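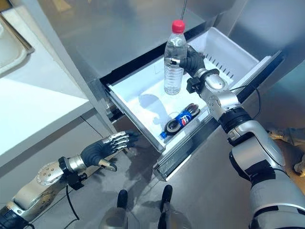

A bottle of water at the freezer drawer.

The Ranmont Ice

Yu-ting Fang had been awake since four, and she was so happy about it that she had already written to three people before breakfast. The lake had frozen clear! Black ice, all the way out to the point, with no snow on it and no wind in the night to rough it up. It happened maybe one winter in ten at Ranmont, and the last time she'd been stuck in the city with a broken ankle, looking at other people's pictures.

By the time Kekeli Laryea pulled up outside the bait shop, she was standing in the road with two pairs of skates around her neck.

"You said eight," Kekeli said.

"I said eight if the sun was up, and look at it!"

He looked at it. It was up, just barely, a thin orange line behind the spruces. He had never skated on anything but a rink with music playing and a snack bar, and he'd told her this several times on the phone. She had told him, each time, that a rink was to a lake what a bathtub was to the sea. He thought that over while he laced up on the dock and his fingers went stiff.

Keegan Fairweather was out there ahead of them with his drill and his ruler. He'd been measuring the lake for 14 winters, and wrote the numbers in pencil in a green book he kept inside his coat.

"Five inches here," he called. "Five and a half off the dock. Stay left of the creek mouth and you can go clear to the point."

"And right of the creek mouth?" Kekeli asked.

"You'd want a swimsuit."

Yu-ting was gone before he finished. She went out in long easy strokes with her hands behind her back, and the sound she made was wonderful, a sort of high ringing hiss that ran ahead of her and came back off the far shore. Kekeli followed in little chopping steps. For the first hundred yards he looked only at his feet, and then he saw that he was looking through his feet, down past them, into the lake. There were weeds standing up green and perfectly still. There were stacks of white bubbles caught one over the other like dropped coins. A perch hung in the water under his left skate, then flicked its tail and went off about its business.

"Yu-ting," he yelled. "There's a fish!"

"I know! There are loads of them!"

Then the ice boomed. It started somewhere out by the point and came toward them, a deep swooping twang, like a cable being struck a mile away, and it passed right under him and went on to the shore. Kekeli sat down. He hadn't decided to, he just found himself sitting.

She circled back, grinning so hard her scarf had slipped off her chin. "That's it growing," she said. "It's getting thicker and it has to stretch. Isn't it the best thing you ever heard?"

"I thought it was breaking."

"Everyone does the first time. Listen, wait, there's another one coming."

They waited. He put his mitten flat on the ice and felt the next one before he heard it, a small shiver in his palm, and after it the big note rolling by. He laughed out loud. It surprised him, how much he wanted another.

They got three more. Between the second and the third, Lærke Egilsson came by pulling her grandson on a sled, with a thermos of cardamom coffee wedged between his boots. She was past seventy and skated better than either of them, on a pair of old wooden-soled Nordic blades strapped to her hiking boots. She poured them each a capful and told them that when she was a girl her father used to know the thickness from the pitch alone. High and thin, stay home. Low and round, bring the horse.

"What's this one?" Kekeli asked, when it went again.

Lærke tilted her head. The boy on the sled tilted his too.

"No horse," she said. "But a fat dog, certainly."

They skated to the point, all four of them, the sled rattling along behind. Kekeli fell twice more and got better at getting up. Out past the last cabin the shore dropped away and the bottom went with it, and there was only dark under them, smooth and deep, with the sky lying on top. Yu-ting stopped talking for the first time that morning. She pushed off once and glided, and he pushed off after her, and they went a long way like that without moving their feet at all.

When they turned for home the wind had come around to the west. There was a gray edge on the clouds over the ridge, and Keegan was already waving from the dock, pointing up.

"Snow by three," he shouted.

"Then we've got hours," said Yu-ting, and she turned right around and headed back out.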